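Setting up a hot drinks table

You don't need much room for this. A white table by a socket will do, as long as people can get to one long side of it. Allow 16 minutes from start to finish. Wipe the top first and let it dry before anything goes down.

Put everything that waits its turn at the back. Napkins go in a shallow cardboard box, folded, colours mixed as they come. Keep a drawstring bag next to it for spares.

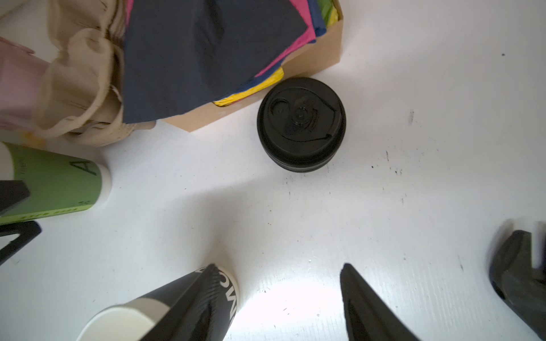 Leave the front half clear for pouring. People will put their own things down there anyway, so don't fill it with biscuits. Thenmozhi Marar, who taught me this layout, keeps the milk on a separate tray, and I do the same when there is one.

Stand the paper cups in a stack at the back, right way up. Lids go flat in the middle, where they can be picked up with one hand. Put 2 out at a time and top up – a tall pile slides over. 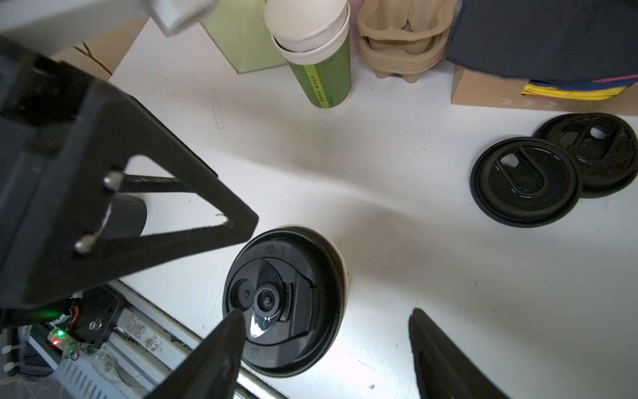 Fitting the lids

Fill to a finger's width below the rim. Set the lid on level, press down on the side furthest from you, then run your thumb round to the front. Check the seam before you hand the cup over. If one side lifts, take the lid off and start again.

Anyone with their own bottle can be served at the same spot. Ask them to open it themselves, as the catches vary.
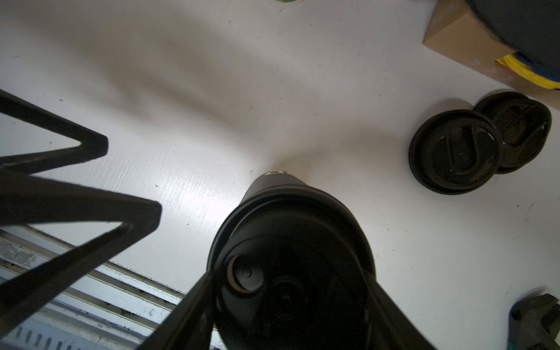 Black insulated bottle, with two lids beside it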